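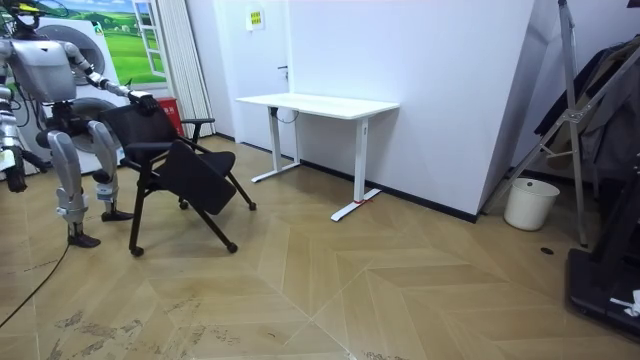 Cadeira de escritório preta, com apoios de braço e assento rebatível.

Apontamentos da aula 2: como se financia uma escola pública local

Na aula passada fiquei a meio da história de Dredcombe, por isso pego exatamente onde parei (quem faltou, peça os apontamentos a um colega, que eu não os vou repetir todos!).

Recapitulando: o município de Dredcombe tem 3.503 alunos inscritos e duas fontes de dinheiro para as escolas. A primeira é a transferência central, calculada por aluno. A segunda é a receita própria, que vem sobretudo do imposto sobre imóveis. Até aqui, tudo simples. O problema começa quando uma escola perde alunos, e foi isso que aconteceu na escola de Kinia, a mais pequena da rede, com 60 crianças.

Pensem comigo: se a verba segue o aluno, uma turma que passa de 22 para 18 perde quatro parcelas, mas continua a precisar de uma sala aquecida e de um professor inteiro. É a isto que chamamos custo fixo, e eu insisto muito neste ponto porque todos os anos há quem o confunda no trabalho final com custo médio. São coisas diferentes! O custo médio sobe quando os alunos saem; o custo fixo fica onde estava.

O que pode fazer a autarquia? Em Dredcombe discutiram-se duas saídas:

1. Fechar Kinia e levar as crianças de autocarro para Stundero. Poupa-se no edifício, gasta-se no transporte, e os pais (com razão, acho eu) não gostam da ideia de crianças de seis anos na estrada tão cedo. 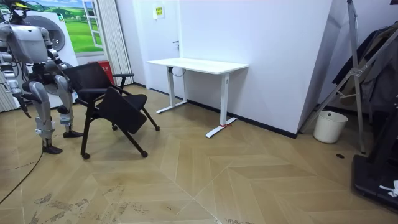 2. Manter Kinia aberta com um suplemento de 200 euros por aluno, pago pela receita própria. Agrada às famílias, mas fica dependente do orçamento aprovado em dezembro e pode cair no ano seguinte.

Eu inclino-me para a segunda, mas não quero que copiem a minha opinião. Quero ver contas.

Para a próxima aula

Leiam o capítulo sobre transferências e façam o cálculo do suplemento total para Kinia. Depois digam-me, numa página, quem ganha e quem perde com cada saída. Quem quiser pode usar o programa Sin para os gráficos, embora uma folha de cálculo normal chegue perfeitamente. Tragam impresso, por favor, que eu corrijo à mão.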